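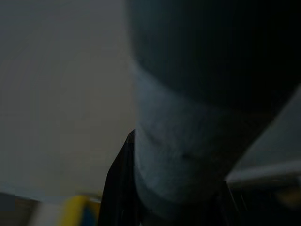 Nadège Leblanc says that when she visits a school with a talk about robots, the first hand to go up always belongs to someone who wants one to tidy their bedroom. So can a machine do the chores yet? Some of them, slowly, and with a lot of help.

## Sweeping up is harder than it looks

Think about what you do with a dustpan. You tilt it until the front lies flat on the floor. You hold the rubbish still, or push it in. Then you carry the pan to a bin or a box without tipping it on the way.

You learned all this when you were small and you don't think about it now. A robot has to work out each bit. If the pan is tilted too much, the rubbish slides off. If it isn't tilted enough, the rubbish goes underneath.

A robot with two arms has another problem, which is that both arms have to agree. A blue dustpan in one gripper is only useful if it is in the right place for the other.

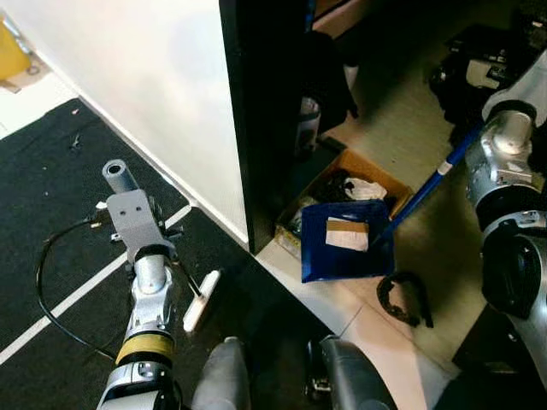

## How does a robot know what is rubbish?

It doesn't, unless people have taught it. Paper on the floor might be an old label or it might be your homework. At the Pritomcombe workshop, Aled Morgan's class wrote a list of 48 things found on floors and tried to sort them into "keep" and "throw away". They argued over almost every one.

Robots can learn from cameras. A camera near the gripper gets very close to the work, but the gripper itself can block the view. A camera higher up can take in both arms and more of the floor.
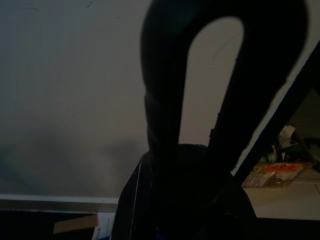
Will a robot be doing my chores next year?
Probably not all of them. A robot vacuum cleaner can already do a plain floor, but picking up lots of different things and putting each one where it belongs is still difficult for machines.

Shops and warehouses are a bit easier, as the same boxes often go to the same shelves. Homes change every day. Someone leaves a shoe on the stairs, and the robot has to deal with it. 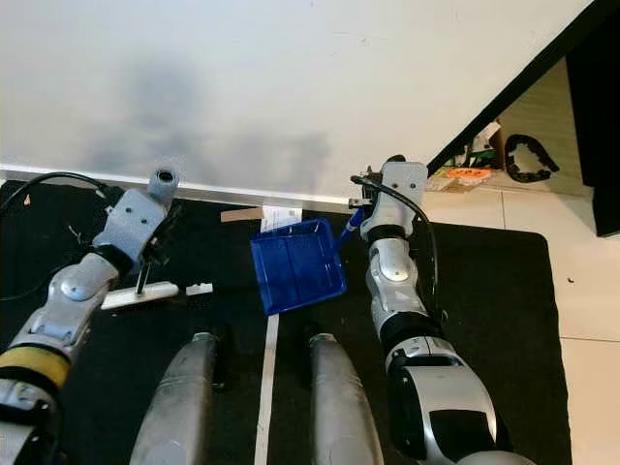 Page 16

**Try it yourself.** Put a scrap of paper on the floor and sweep it into a dustpan with your eyes shut. Then ask a friend to hold the pan while you hold the brush. Write down every instruction you have to give each other.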